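Vilby Hallway Bench and Shoe Rack

Oak-coloured top, black metal frame, 2 shelves
£159, delivery included
Item code: Vilby 40

We've been making furniture for narrow hallways at our Duderbridge workshop for a good few years now, and the Vilby is the one people come back for (often for a sister or a neighbour who has admired theirs!). It began as a favour for Mirsad Matić, who runs our finishing room and had grown tired of tripping over boots on his way in with the shopping. He still has the first one, scratches and all.

The top is handy for keys, post and the bag you mustn't forget, and the shelves below are open at the front, so even small children can manage to put their own things away – when they're in the mood. 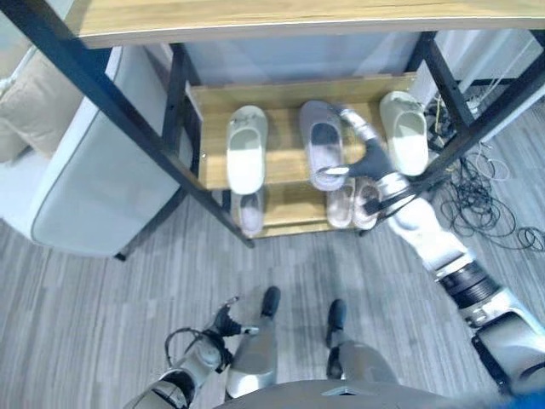
The Vilby comes flat in one box with the bolts and a key to tighten them. Allow yourself 40 minutes and a cup of tea, and leave everything finger-tight until the last leg is on. Old floors are seldom level, so each foot has a little screw adjuster underneath.

For everyday cleaning, a soft damp cloth is plenty. Please don't use anything gritty on the top, and do let muddy soles dry off on the mat first.

Prefer a darker wood? Have a look at the Fakhoury, which is the same size and takes the same spare parts.

You're welcome to try both in our Ollside showroom, where the kettle is usually on. Spare bolts and feet are free for 2 years – just quote your order number.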